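4. La etiqueta manuscrita en la vida doméstica

4.1. Qué entendemos por etiqueta

La escritura de casa tiene mala suerte con los archivos. Se conservan las cartas, a veces los diarios, con fortuna algún recetario; en cambio, el papelito pegado a un tarro de comino desaparece con el tarro. Y sin embargo pocas formas de escribir están tan vivas. Quien no lleva un diario ni manda cartas desde hace décadas escribe todavía «caldo, noviembre» en una tapa y la mete en el congelador, y lo hace con abreviaturas propias, con una ortografía relajada y con una letra que solo necesita entenderse de la puerta de la cocina para dentro. Nos parece un material magnífico.

Llamamos aquí etiqueta manuscrita a todo texto breve, escrito a mano sobre un soporte adherido, atado o cosido a un objeto, que se refiere a ese mismo objeto. La definición deja fuera la lista de la compra, aunque cuelgue de un imán, y deja fuera también la inscripción hecha directamente sobre la cosa con rotulador, que Groen trata en la sección 6. Incluye, por el contrario, las cintas con iniciales cosidas en la ropa de los niños y las cartulinas atadas a las llaves. El límite es discutible: Mulder defendió durante toda la codificación que la inscripción directa debía entrar en el corpus, y los argumentos que daba eran buenos. 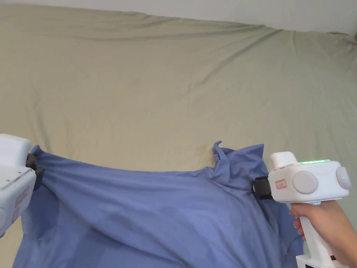

El corpus Carkeck, reunido en el municipio de Braleo, comprende 1.182 etiquetas procedentes de 30 hogares. Cada pieza se transcribió respetando mayúsculas, tachaduras y saltos de línea, y se anotó el tipo de soporte, el instrumento de escritura, la habitación y, cuando alguien lo recordaba, la mano que la había escrito. Esta última casilla fue la más agradecida de rellenar. Bastaba con preguntar de quién era la letra para que empezara una conversación larga — sobre una abuela que hacía las erres al revés, sobre un hermano que lo rotulaba todo antes de las mudanzas — y muchas de las entrevistas que citamos en la sección 5 nacieron de esa pregunta.

La transcripción corrió a cargo de dos personas, Lotte Groen y Stepan Onyshchenko, que trabajaron por separado y compararon después sus lecturas. Los desacuerdos se concentran en las abreviaturas. «Mz» fue leído como manzana y como mazorca; «inv.» como invierno y como invitados, y en el caso de los juegos de cama las dos lecturas tenían sentido. Cuando el hogar pudo resolver la duda, se adoptó su lectura; cuando no, conservamos ambas.

4.2. Tres habitaciones, tres gramáticas

La cocina prefiere el sustantivo desnudo. «Lentejas», «comino», «sal gorda»: ni artículo ni verbo, y la fecha solo cuando hay frío de por medio. El congelador es el único lugar de la casa donde la etiqueta se vuelve casi notarial, con mes, contenido y raciones, y aun así aparecen piezas deliciosas como «creo que pisto».

El trastero, en cambio, tiende a la enumeración abierta. Una caja dice «cables, enchufes y cosas de la radio», otra «Navidad y lo del pesebre y la manta». Son textos que crecen: se escriben de una vez y luego reciben añadidos con otro bolígrafo, en los márgenes o en vertical, a medida que la caja admite huéspedes nuevos. En ellos puede seguirse la historia de la caja con bastante detalle, y hemos intentado reconstruir varias en el apéndice B.

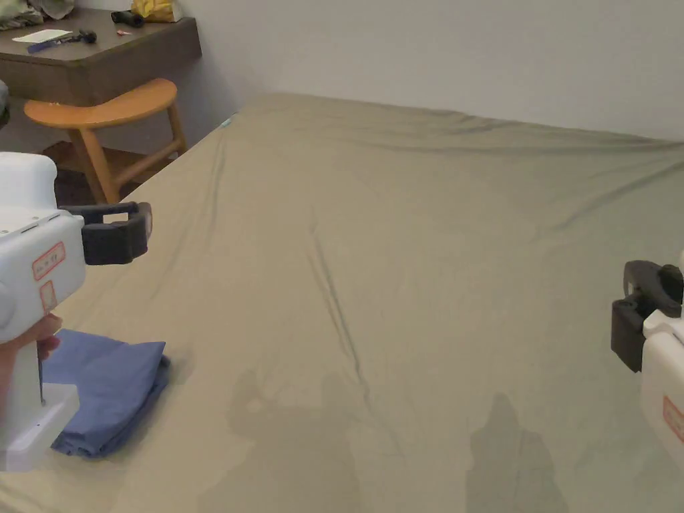

El dormitorio y el armario de la ropa blanca forman la tercera gramática, y es la que más nos ha sorprendido. Aquí domina la medida («90», «135», «la grande»), combinada con un posesivo o con un nombre propio. La sábana se identifica por la cama a la que sirve, y la cama por quien duerme en ella, incluso cuando esa persona se marchó de casa hace tiempo. Una informante guardaba bajo el rótulo «cama de Lies» un juego que usaban ya otros miembros de la familia. Al proponerle que el nombre había dejado de ser exacto, respondió que la cama seguía siendo la de Lies. Maarten Geerts llama a este fenómeno posesión residual, y creemos que el término merece quedarse.

También cambia el soporte. En la cocina abunda el adhesivo; en el armario reaparecen el imperdible, la cartulina y la cinta cosida, técnicas que suponíamos en retirada y que gozan de una salud estupenda. La etiqueta cosida, además, es la única que viaja: acompaña a la prenda a la lavandería, al campamento, a la residencia, y por eso suele llevar el apellido completo en lugar del apodo familiar. 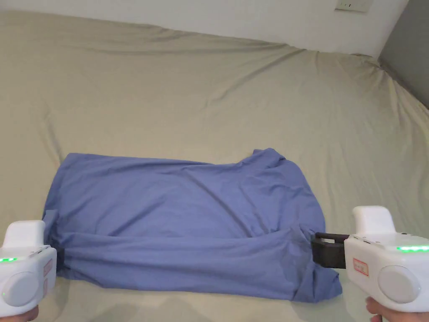 ¿Quién escribe las etiquetas en una casa donde viven varias personas?

Por lo general, quien guarda las cosas, aunque sean otros quienes las usan. En los hogares con más de una mano identificada, el reparto suele seguir las habitaciones: una persona rotula la cocina y otra el trastero, y rara vez se cruzan. Cuando se cruzan hay correcciones, y las correcciones son una mina. Encontramos «harina» tachado y sustituido por «harina DE FUERZA», con unas mayúsculas en las que se oye perfectamente la discusión.

4.3. El marco y la letra

Queda por tratar el aspecto gráfico. Las etiquetas comerciales traen a menudo un recuadro impreso, y ese recuadro influye en la escritura: la letra se encoge, se endereza y procura no tocar la línea. En el papel recortado en casa, por el contrario, el texto empieza grande y se aprieta al final del renglón.

Figura 2. Etiqueta de borde rosa con caracteres manuscritos oscuros, pegada sobre una carcasa blanca.
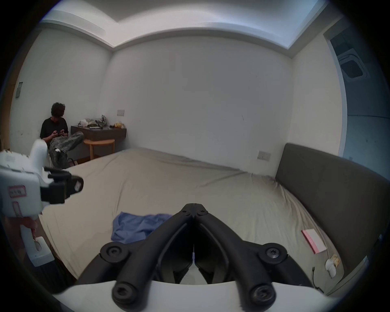

El borde de color merece una atención que la bibliografía sobre escritura cotidiana apenas le ha prestado. Varias familias nos contaron que compraban siempre el mismo color y que habían acabado por asociarlo a una persona o a un cuarto, de modo que el marco informa antes de que se lea nada. La etiqueta de la figura 2, a la izquierda, muestra bien el efecto: sobre el plástico blanco de la carcasa, lo que separa el rótulo del fondo es el contorno rosa, y los caracteres oscuros quedan recogidos dentro de él. Sin borde, una etiqueta blanca sobre un objeto blanco dependería por entero del trazo. Este contraste nos llevó a añadir a la ficha dos campos nuevos, color del marco y color del objeto, que Nele Mulder aplicó después a todo el material ya transcrito.

Los resultados de esa segunda anotación se presentan por habitaciones en la sección 5, junto con los fragmentos de entrevista en que los hogares explican sus propios códigos de color. Adelantamos solo que el rojo, reservado en muchas cocinas para lo picante, significa en los trasteros «no tirar».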